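Two hours at the Walczak watch works

I'd been trying to get onto the Walczak open day for ages, and this year I finally got a spot (they only let people in twice a year, and the June one fills up fast). The works sits at the far end of Plovach, past the bus depot, in a long brick building I must have driven by a hundred times.
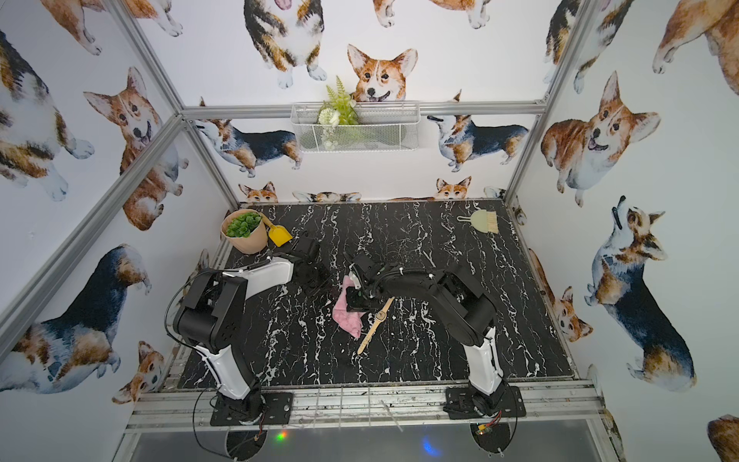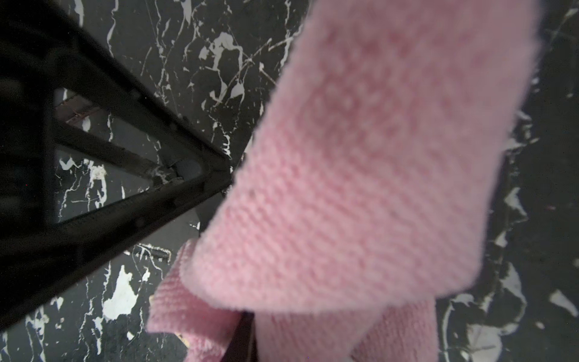 Pink cloth in both.

We started upstairs in the dial room, which smelled of lacquer and coffee. Dials get printed there with a soft pad that picks up the ink and sets it down again, one color at a time, and if a single numeral smudges the whole dial goes in the bin! I asked if I could have one from the bin. No.

Then down to assembly, where you look through a long window at the benches. They were putting together the Edetti, the small hand-wound model, and our guide said 2,535 of them left the building last year, which sounded like a lot to me until she told us what the big factories make. Each one gets 3 days on the timing rack before it goes in a case.

I liked the repair corner best. Some 2 dozen old Predettis were waiting in little trays with paper tags, a few of them older than my parents. One had a note that just said "stops at dinner."

The shop at the end is tiny and straps are cheaper than online, so bring cash (the card reader was down). Parking is free behind the building. I'm going back in the fall if they'll have me, mostly for the case polishing, which was closed for new equipment when we came through.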